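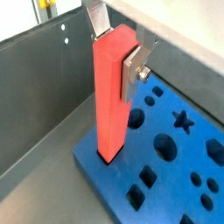
# Dradwood Shape Board

I'll say it up front - this is my favorite thing in the whole catalog. The Dradwood board is a thick slab of blue foam with shaped holes cut into the top, and a set of blocks to match. You pick a block, find its hole and push it in. I've had one on my desk since February and I still can't walk past it without having a go.

What makes it fun is how different the holes are. Most sorters give you a circle, a square and a triangle and call it a day. The Dradwood has a star, a hexagon, an oval, a big circle, small circles, and a little group of three holes set in a triangle that everybody wants to try first. Some of the shapes are close cousins (the round-cornered square and the plain square catch out grown-ups all the time!), so there's real looking and turning to be done.
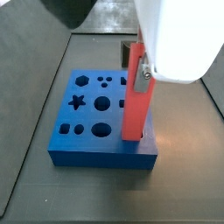 *Red block at the board, with the star and the big circle to its left.*

## The blocks

The long red block is the one to start with. It's tall enough to get a good grip on and to steer from the top, and the soft edges feel nice in the hand. Square ends sound easy, but you have to get the turn right as well as the spot - a few degrees off and it just sits on the rim. Once that one feels natural, move on to the star, where all five points have to line up.

If you've used the Wumier board we carried before, you'll notice the Dradwood blocks fit more closely. I like that a lot. It does mean that very young kids may need a hand at first.

## Setting it up

Put the board on something flat. It works fine on a bare table, but I like it best inside a shallow tray or a box with low walls, where dropped blocks stay put. Leave some floor open in front so there's room to lay the blocks out. Turning the board around between rounds is a great way to make it new again, because you can't rely on remembering where the star was. 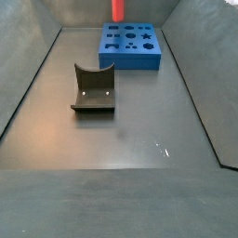

*The board toward the back, with open floor in front. From this side the star is on the right.*

## Care

Wipe with a damp cloth and let it air dry. Crumbs in the small holes come out with a dry paintbrush. Please don't put the board in the dishwasher, and keep it off radiators.

## Ordering

- Item number: 147
- Ships in 8 days
- Replacement blocks sold singly, ask for the Hofstetter parts list
- School orders: write to Doğukan Bilgin, who can also tell you about the Plirnari storage box

Page updated 4/6/18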